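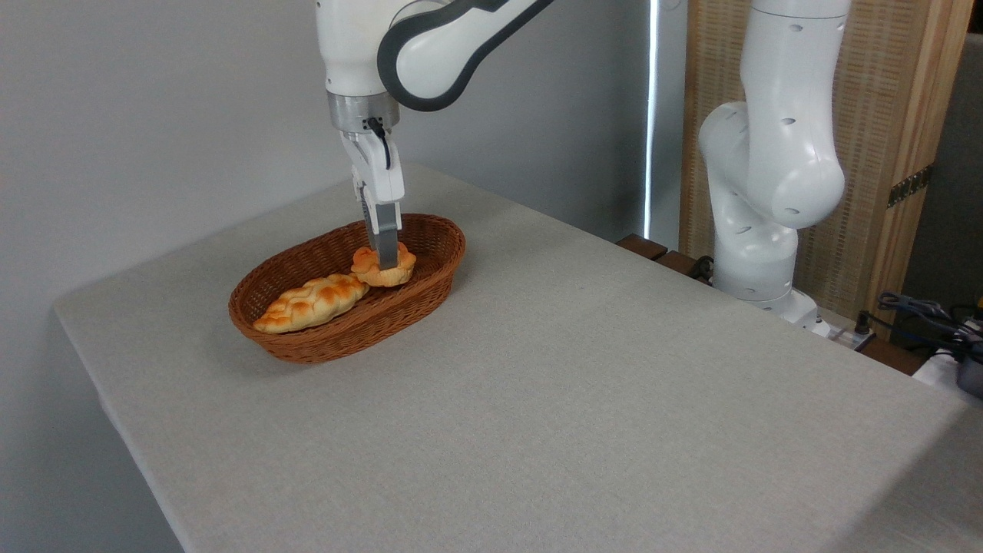

Progress since the last report

The Brestcombe community breakfast program ran every school day in term, out of the hall at Arbridge. We served 951 breakfasts to 73 children, up from 10 a day at the start to a usual Thursday of 23. Toast and fruit are still the favourites. Porridge has been dropped until winter.

Spending is on budget apart from milk, which went over after the Skovine delivery price rose in August. We moved part of the order to Sasaki and expect to be back on track by December.

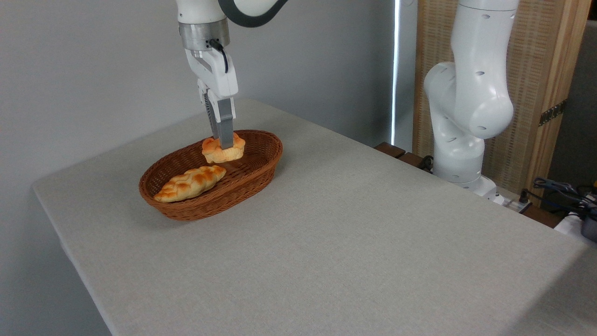 Bread roll and braided loaf in a woven basket.

Still to do

The second fridge has not been bought. Two quotes are in and a third is coming - we will send all three before ordering. The food safety refresher was put off once and is now booked.

We ask that the unspent travel line be moved to groceries for next term. No other changes to the agreement are needed.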